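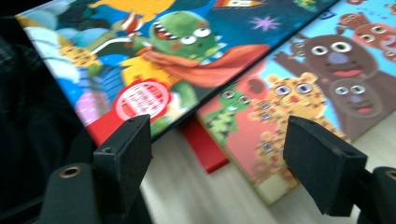

Photo: Tonantzin Beltrán

The book corner, and what I've been doing with it

Hello all, and a proper festive hello to anyone reading this with a mince pie in hand. I promised in the last newsletter that I'd write something about the children's books, so I've finally sat down to do it (Saturday, December 23, 2023, if you please, with a list of jobs as long as my arm and the sprouts still not bought).

For those who haven't been in since the summer, the picture books used to live in the low cupboard by the radiator, where you had to kneel down and more or less post your head inside to find anything. In August I took the whole lot home to Vaher Street in the back of my car and went through them on the kitchen table. It took four evenings. I could have done it in two if I hadn't kept stopping to read them!

I had 143 to begin with, and we've kept most of them. Sixteen were past saving, with pages missing or stuck together with goodness knows what, and a few more went to the Clevurach playgroup, who had asked for board books for the babies. The rest have been wiped, mended where I could manage it and put back in some kind of order. It isn't the library's order. It's mine, and it goes: monsters and dragons, animals, vehicles, bedtime, proper stories, finding out. If you've got a better idea then do tell me, but please not until January.

The monsters are out more than they are in. I put anything with big teeth on the cover right at the front now, as that's what the three and four year olds go for, and the ones where the monster has dressed up in something daft go fastest of all. Give a green creature a cape and a mouthful of white triangles and you'll have every child on the rug in about a second. My own grandson had one of ours for so long that I had to go round and ask for it back, which was embarrassing for both of us.

What we've been short of, and I've said this before, is books in the other languages people speak at home in Sostomville. So I was very pleased when a bag of them turned up in the autumn, mostly Chinese and Spanish.

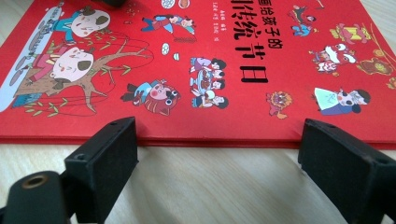
The Chinese one about traditional festivals has been my favourite to have around. It's a lovely bright red with children all over the front, and it was made for children, going by the title. I can't read a word of it myself, but we had a go at it together at Saturday rhyme time. One of the mums read a page out in Chinese, then told us in English what it said, and we got well past our usual finishing time. She's offered to do another one in the new year, nearer the Spring Festival, and I've said yes before she can change her mind.

If you have picture books in any language that your own children have grown out of, I'd love them. Hardbacks last longest, but I'm not fussy. Drop them in the crate under the coats, or hand them to me or Tonantzin on a Saturday. Please don't leave them outside the door - we lost a whole carrier bag to the rain in October and I'm still cross about it.

A couple of small things while I'm here. The big books do better lying flat, so if you're tidying up at the end, make a pile with the largest on the bottom (I know, I know, the children like to do it the other way up). And the mending tape is in the Steltuso tin on the top shelf. Ordinary sticky tape goes yellow and brings the print off, so leave it in the drawer and put anything torn to one side for me.

Rhyme time is back on the first Saturday after the schools go in, usual hour, squash and biscuits as before. Borrow as many as you like over the holidays and just write them in the notebook.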